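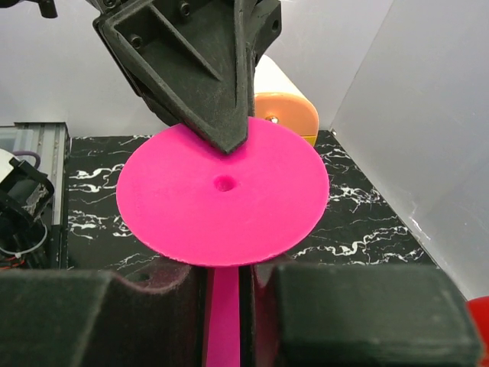
Magenta disk and stem, seen from slightly above.

Plastic Drinkware: Frequently Asked Questions
Drokitz Household Reference
Revised April 2020

Which plastics are used for reusable stemware?

Most reusable stemware is made from polystyrene, styrene-acrylonitrile (SAN), acrylic, polycarbonate, or copolyester. Polypropylene is common in tumblers but less so in stemware, where its cloudy look is considered a drawback. Polystyrene is the cheapest and the most brittle. SAN looks similar and resists scratches and household chemicals better. Polycarbonate and copolyester cost more and survive most drops onto a hard floor.

How can I tell which plastic I have?

Check the underside of the foot or the base of the bowl for a resin code inside a triangle. Code 7 means "other" and covers several unrelated plastics, so it doesn't settle the matter. If there is no code, check the packaging or ask the seller. Bending, scratching, or burning a sample is not a useful home test. Treat unmarked pieces as polystyrene and wash them by hand.

Can plastic stemware go in the dishwasher?

Only if the maker says so. "Top rack only" means the piece will tolerate the wash water but not the heating element, which in many machines sits at the bottom of the tub. Turn off heated drying. Place stems so they can't lean against each other; a stem that softens under a side load will keep the bend when it cools.

Acrylic should be washed by hand whatever the rack position. It takes up small amounts of water and develops fine surface cracks after repeated hot cycles.

What are the fine lines in the bowl?

This is crazing. The lines are very small cracks that form where the plastic is under stress. Molding leaves some stress in every piece, usually near the gate mark and at the joint between bowl and stem. Heat, alcohol, and certain detergents then open it up. Crazing can't be polished out. Retire the piece when you can feel the lines with a fingernail or when the bowl starts to hold a stain.

Does alcohol damage plastic?

Wine and beer poured and finished in one sitting do very little to any of the plastics listed above. Spirits are harder on acrylic and polystyrene, particularly if left overnight. Do not clean acrylic with rubbing alcohol or with a glass cleaner that contains ammonia.

How should stemware be stored?

Upside down on a rack or tree keeps dust out of the bowl and lets the last of the rinse water drain. Upright on a shelf is also acceptable if the pieces are fully dry. Do not nest stemware. Tapered bowls lock together, and the force used to separate them goes straight into the stem joint.

On a tree, hang the heaviest pieces low and load opposite sides in turn. A narrow base will tip when all the weight is on one side. Wire branches should be smooth where they touch the plastic. Any burr will leave a scratch at the same place each time. 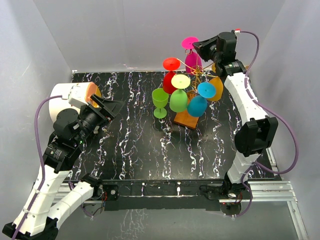

Kirsty Tapley points out that hanging a glass wet in a closed cabinet gave her more water spots than leaving it on a towel, and that the advice in the last revision didn't mention airflow. She is correct. A tree or rack needs open air on all sides to be of any use for drying. In a closed cabinet, dry the pieces by hand first.

Do the colors fade?

Colors mixed into the plastic before molding hold up well indoors. Sprayed or printed colors wear off at the rim and wherever pieces rub. Direct sunlight is the main cause of fading in both. Reds and pinks usually go first, and clear pieces turn yellow. A windowsill is the worst storage place in most kitchens.

Why does one plastic glass smell when the others don't?

The usual cause is dish soap left in a seam. Two-piece stemware, in which the foot snaps or screws onto the stem, has a gap that holds water. Take the foot off, rinse both parts in warm water, and leave them apart overnight. If the foot is glued, soak the whole piece in warm water with baking soda, rinse, and dry it upside down. 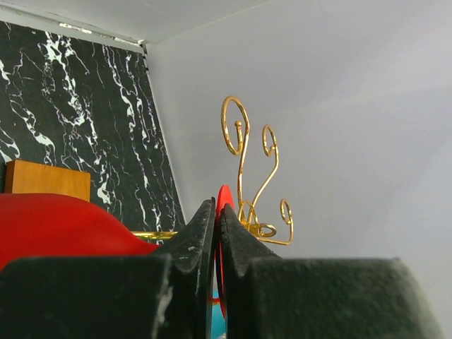
A foot that has worked loose should not be forced back on. Clean the socket with a soft brush, check it for splits, and press the parts together with the stem straight. Cyanoacrylate glue will hold on most of these plastics, but it leaves a white haze and is not meant for surfaces that touch food or drink. Keep it well below the bowl.

How often should a set be replaced?

There is no fixed interval. Our own test set, sold under the Zullham name, has 12 pieces and is used daily. By December, 2 had been withdrawn for crazing and none for breakage. Jianguo Xiao keeps the record and inspects the set under a desk lamp, which shows crazing far better than overhead light.

Can I recycle a broken piece?

Usually not at the curb. Sorting equipment is set up for bottles and tubs, and small rigid pieces tend to fall through. Mixed pieces, such as a bowl of one plastic glued to a foot of another, are rejected nearly everywhere. Check with your local program before putting any of it in the bin.

Is it safe to put hot drinks in plastic stemware?

No, unless the piece is marked for hot use. Polystyrene softens below the boiling point of water.
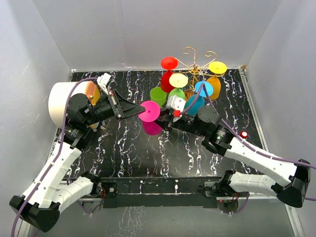
The same limit applies to rinsing. Water straight from a kettle can warp a thin bowl even when the contact is short. Warm tap water and a mild detergent are sufficient for anything short of dried milk or fruit pulp, and those come off after a soak.

What about scratches?

Use a soft sponge. Melamine foam is a fine abrasive and will dull a glossy surface. Plastic polish can reduce light scratches on the outside of acrylic. Do not use it on the inside of the bowl.

Where do I send a correction?

Write to Annag Niven at the Virnholm office and give the heading of the question. Corrections are added at the next revision.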